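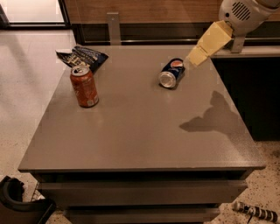 Workshop notebook, Gronton site
Sunday. Entered by the finishing section
Reading time: 2 min

The second coat of Cliltar gray was applied to the 2 remaining test panels at 6 p.m. The first coat had been rubbed down with 2000 grit and wiped. Panel 5 shows a faint drag mark near one corner and is to be redone.

Adhesion on the Cabrera primer remains acceptable. The Botero primer lifted under tape in 2 places and should not be used on drawer fronts until the supplier has replied. The open tin is on the lower shelf, marked HOLD.

Colleagues are asked to record humidity before spraying. It was omitted again for the morning batch, and those results cannot be compared with the December set.

This site uses cookies to remember your settings. Accept / Manage

Next entry: tape test on panel 6, same primer, longer cure.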